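Home Issues Authors Submit Search

4. What people keep, and why they say they keep it

We turn now to the part of the study that took up the greater share of our time, and, if we may say so, gave us the most pleasure. The earlier sections dealt with how clothes come into a household. What we wanted to know next was why so many of them stay there long after anyone has stopped wearing them, folded at the bottom of a chest or hanging behind a door that is hardly ever opened.

Our 60 households were all in Villen and in the smaller settlement of Wimora, down by the river, and we visited each of them in June, when the winter things had been put away and were, as one might expect, very much on people's minds. We asked every household to show us the garments they had not worn for at least two years but did not mean to part with. We had planned on short visits. Most went on through a second pot of tea, and we were glad of it, for the best talk nearly always came once the notebook had been laid to one side.

Between them the households brought out 200 such garments. Coats and heavy knitted things made up the largest group by far, and this held in both places, in large families and small. A number of people told us that a thick garment simply feels too good to give away, even when it no longer fits anybody in the house. "You can feel the work in it," one woman in Wimora said, holding up a sleeve, and others put the same thought in words of their own. Weight and warmth seemed to stand in their minds for the money or the labour that had once gone into the thing, and a thin summer shirt, however pretty, was let go much more easily.

4.1 Folds, ribs and the feel of cloth

We had not set out to ask about texture at all. It came up so often in the first few visits, though, that we added a question on it and went back to the households we had already seen, who were very patient with us. People spoke of ribbing, of quilting, of deep pleats, and of the way a raised pattern is found by the hand before the eye has quite settled on it (Figure 2). Dark garments were spoken of in this way more than light ones. A plain black coat, we were told, can look like nothing much in a dim cupboard, whereas a ribbed one catches a little light along each ridge and so keeps its shape to the eye.
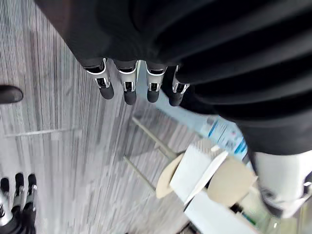 Figure 2. A black garment with broad ribbed folds.

It would be easy to make too much of this, and we do not wish to suggest that people hold on to clothes for the sake of their surface alone. In 17 households the first reason given was a person: a mother's coat, a brother's jacket, a cardigan that had been through three children and was waiting, rather hopefully, for a fourth. Yet even here the talk drifted back to how the thing felt when it was lifted out, and several people stroked the cloth all the while they were telling us about its owner.

Vashisht, in his earlier work on the Wulen valley, found that kept clothing was mostly kept for use, against a hard winter or a lean year. Our households did say this too, but usually last, and with a bit of a smile. We think the difference may lie in the season of our visits, and a second round in cold weather would help to settle it. We return to the matter of storage, moths and damp in Section 5.

Recent items
Mending at home: a short survey of Wulen
Buttons, hooks and the second-hand trade
Notes on airing and folding winter bedding
Letters to the editors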